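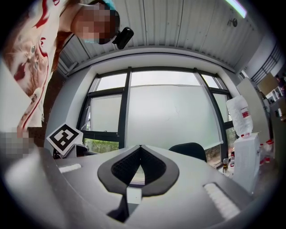 Vija Juška asked whether the pose error could simply be the marker board being read at too steep an angle, and whether anyone had run the same 200 demos through without the loop closure step.

Yes to the second. Trosirness ticket, status: open, priority: normal. Last edit 10/13/18.

Problem: of 200 hand-held gripper demos, 58 are thrown out by the SLAM filter. Replayed on the arm, the accepted ones drift up to 9 mm at the grasp.

Tried so far:
Loop closure off. Rejects unchanged, drift worse.
Exposure locked. The window side of the room still blows out and the tracker loses features there.
Mapping pass redone at walking pace, 5 loops. Rejects down a little, not enough to call.
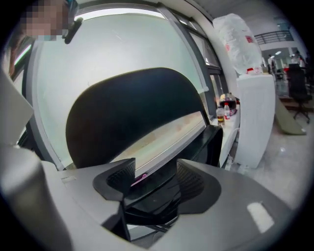
Next was the time offset between the head camera and the gripper camera. The Jafarzadeh script assumes it is fixed for the whole session. It isn't. Fitting it per demo brought most of the rejects back in, but I have only checked this on one batch.

On the angle: can't rule it out. Fladent build 9 logs the marker normal, so I'll rerun with that and post the plot. Please don't delete the rejected demos from the share yet.

Still to do: replay the recovered demos on the arm, same start pose.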